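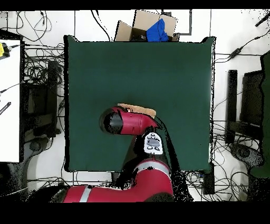 Red arm, green cloth, and a blue something in the box at the back

Thread: Will a machine ever do my towels?

bonder_75
Before anyone gets carried away, I've heard "nearly there" every December since I bought my first dishwasher. My lad reckons we'll have an arm on the worktop doing the laundry soon. Look at all the cable on that floor. Where does that go in a terrace?

Garside Lil
Cables can be tidied. I'd put up with a few if it did the flannels.

bonder_75
Flannels are the easy bit. Try a fitted sheet, or a duvet cover with 3 socks inside it.

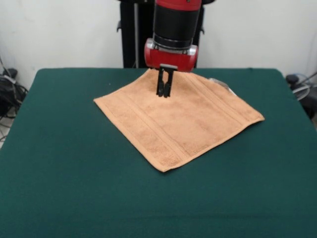 Fingers down at the far side of the towel, which is lying nearly flat

tridholm_tony
I'm with Bonder. One square towel with nothing else near it is a kind start. Mine come out of the drum in a knot with somebody's tights. On the shop floor at Collton we had a packing machine that was fine until the boxes came in slightly damp, then it was me and a broom.

Garside Lil
So you'd sooner have no machine at all? People said the same about washing machines.

tridholm_tony
A washing machine doesn't have to find the corners, Lil. And what would it cost? If it's £779 I'd think about it. It won't be £779.
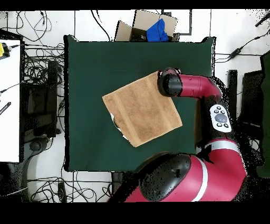
Gareth Dobson
Cost isn't what bothers me. I do 11 loads a week for a guest house and I'd need to leave the thing alone while I see to the breakfasts. If I have to stand there watching it I may as well fold.

Garside Lil
You could say that about a new starter as well.

bonder_75
A new starter can answer the door. Ask me again when it's done Gareth's 11 loads and put them in the right cupboard.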